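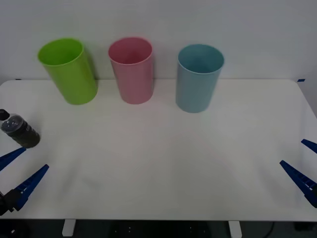

Plastic cups in green, pink and blue on a white tabletop.

NELTSIDE - Hikach, the housewares company based in Neltside, announced today that its Prasine line of plastic cups will go on general sale in October. The line will be carried first by the 12 Ehlers home stores and will reach independent shops later in the season.

Prasine cups are tall and open-topped, with sides that narrow slightly toward the base. The first colors are lime green, soft pink and powder blue. Cups will be sold singly and in mixed sets, and buyers may combine colors freely when ordering in quantity.

The line was developed for family kitchens, school lunchrooms and community halls, where cups are handed out and collected many times a day. Hikach supplied 3000 cups to 40 lunchrooms during a trial last school year, and staff comments from that trial led to two changes in the final design: a wider rim and a slightly heavier base.

"Lunchroom staff told us they wanted a cup that a small child can hold and that an adult can pick out by color from across the room," said Ayman Karaki, head of product at Hikach. "We have kept the shape plain and put our effort into the colors."

Lunchrooms that took part in the trial may keep their cups and may order replacements at the trial price until the end of the school year. Orders from schools and halls will be handled by the Hikach trade desk in Neltside.

Store buyers may request samples and a color card from the same office. Samples are limited to 2 sets per store.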